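How to Track Down a Gripper That Won't Let Go

Posted in April under Fixes and Regrets

A gripper that drops things is annoying. A gripper that refuses to drop things is worse, particularly when it has hold of a sleeve and you have somewhere to be. This page covers the second kind of trouble, which we had for most of a month with one of our hand-held units at Clestthorpe. Ours runs a Vendeo motor board and Dursun finger plates, but the order of checks should serve for most two-finger tools with a trigger.

What you need

A 2 mm hex key, a small stiff brush, a flashlight, a multimeter, and a soft item of clothing you don't love.

Step 1. Take the power off

Pull the battery before your fingers go anywhere near the jaws. Switching off at the trigger doesn't count. Lleucu Maddocks switched off at the trigger, and the jaws closed on her thumb when the board woke up again to finish its last command. She was fine. The thumbnail went an interesting color.

If the tool is holding something when it jams, support the object first, then pull the battery, then turn the release screw a quarter turn at a time. Don't yank. Yanking is how you get down feathers in the gearbox.

Step 2. Read the log before you clear it

Everybody clears the log. Copy it off first. We were looking for error 137 (position not reached) and found a page of 123 instead, which on our firmware means the motor current stayed high after the open command. So the motor was trying. Something was holding the fingers shut.

If your log shows no errors at all, skip to step 5 and check the trigger.

Step 3. Look for fabric

Open the jaws by hand and shine the flashlight along both slide rails from the back. You want thread, fuzz, bits of zipper tape, hair. Brush outward, away from the motor. Samer Qaisi used compressed air on ours and drove a wad of lint so far in that the whole carriage had to come apart, so put the can down.

Do one finger, run it through its travel, then do the other. A clean finger moves with light thumb pressure and doesn't click. Ours clicked on the left.

Step 4. Check the finger screws

These are the ones along the top edges of the frame. If they are overtightened, the plates bow inward and the carriage binds near the closed end, where you'd least like it to. Back each one off half a turn, close the jaws by hand, then snug them up again in a cross pattern. Stop when the key starts to resist. We had ours at whatever torque a bored person produces after lunch.

Step 5. Check the trigger

Unplug the trigger lead and put the meter across it. It should read open when released. If it still reads closed, the switch is stuck and you can quit blaming the gears. Clean it or replace it, and don't bend the little lever to make it work until the end of the day. It will work until the end of the day.

Step 6. Test on something soft

Hard blocks will tell you the gripper is cured. Blocks are liars. They don't fold into the gap between the plates, so a binding carriage can pass the block test all afternoon and seize on the first hood or cuff. Put the battery back in, keep your free hand well clear, and go for puffy clothing with plenty of folds in it.

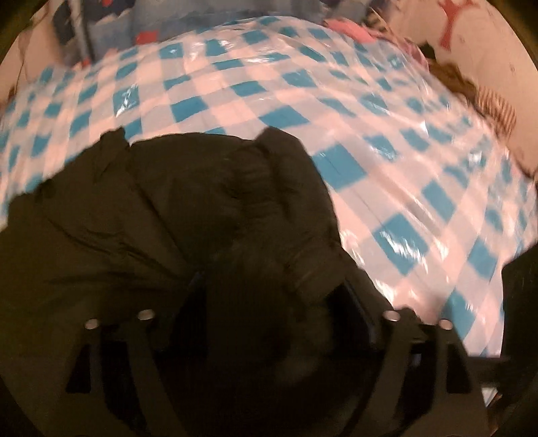 Flulell Bench Notes, Issue 8

A black puffer jacket on a checkered, plastic-wrapped bed cover makes a decent test piece. The padding gives the jaws ridges and folds to get into, and the slick surface underneath gives the jacket very little help in staying put. Approach from above, close on one fold, lift an inch or two, open. Then try a different fold.

Watch the current reading while you do it. Our limit for opening is 238 milliamps on the board's own meter, and anything over that sends the unit back to step 3. If the fabric stays caught after an open command, go straight to battery out and release screw, as in step 1. Don't squeeze the trigger again to see if it has changed its mind.

Step 7. Write it down

Note which finger was binding, what came out of the rail, and how far you backed off the screws. Our fault was two faults, lint on the left rail and a bowed plate on the same side, and we fixed the lint three times before anyone touched a hex key. Samer's notes for the first two attempts say "cleaned, ok now."

If it still sticks after all this, swap the left and right finger plates and run step 6 again. Should the binding move with the plate, order a new plate. If it stays where it was, the carriage is worn, and that's a longer page which I haven't written yet.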